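Search this site
Search
Home & Garden

Milletti wreath class fills up as crafters look for make-at-home holiday decor

November 20, 2020

12 comments | Share

A dried-flower wreath class run out of the Milletti craft store has filled its last open places for the season, and the store will now sell the same project as a take-home kit.

The class is taught by Gwion Mostyn, a floral designer who started drying his own flowers in May. He had more stems than he could sell, so he tied them in bunches, hung them in a back hallway and began making small wreaths for the store's front counter. Customers asked how they were made, and the class followed.

Each session has room for six people, seated apart, and runs for two hours. Students leave with a finished wreath 16 inches across. The kit makes the same size and comes with a grapevine base, paddle wire, dried flowers and a printed instruction sheet. It does not include clippers.

"People come in thinking they need to be good with flowers," Mostyn said. "Mostly you need to be willing to take a piece off and put it back on at a different angle."

The wreath uses strawflower, statice, yarrow and a seed pod mix the store sells under the name Gondaditz. Mostyn builds it in small bundles, with three or four stems to a bundle, and wires each one so that its heads cover the stems of the one before. All of the bundles face the same direction. A full wreath takes 17 of them. Anyone who wants some of the bare vine to show can stop at 13 and leave the gap at the lower left.

He asks students to lay out all their bundles on the table before they cut any wire. Strawflower heads snap off easily once they are dry, and he keeps a low-heat glue gun nearby to put them back. Statice is tougher and is a good place for a beginner to start.

For color, Mostyn prefers to stay with two shades and a neutral. This year's class wreath is rust and cream with gray-green eucalyptus. A ribbon is optional -- he leaves it off his own -- and if one is used it should be tied on last, with wire, so it can be changed after the holidays.

Those who would like to gather their own material can still find plenty outdoors at this time of year. Mostyn suggests grasses, rose hips, small cones and hydrangea heads that have already turned papery on the bush. Anything soft or green should hang upside down in a dark, airy spot until the stems snap cleanly. Hanging it in a sunny window will fade the color.

A finished wreath should be kept indoors or on a covered door. Rain will flatten the flowers and can bring on mold. Dust can be taken off with a hair dryer on its cool setting, held well back. With care, the wreath should last through next fall, and worn bundles can be cut off and replaced one at a time. 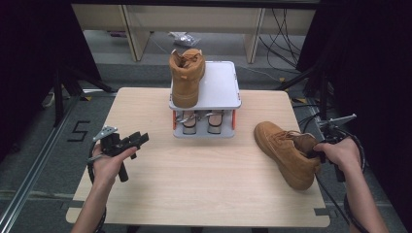 Tan suede high-tops and a two-tier shoe rack.

Mostyn will also show a smaller version of the project, a napkin ring made from a single bundle and a loop of vine, in a video on the store's website. The supplies for that one are sold loose by the stem.

Kits are available at the Milletti front counter and by phone order for pickup. The store is asking customers to choose a color mix when they order, as the cream is in shorter supply than the rust. A new round of classes is planned for next year, with a spring wreath of dried larkspur and bunny tail grass -- dates have not been set. Names are being taken for a waiting list.

48 shares

Related items
Khamphan paper stars: folding a garland from old sheet music
Gasto candle molds, tested on a kitchen stove
How to store ribbon so it doesn't crease
Pressed leaf place cards for a small table
Five ways to use leftover grapevine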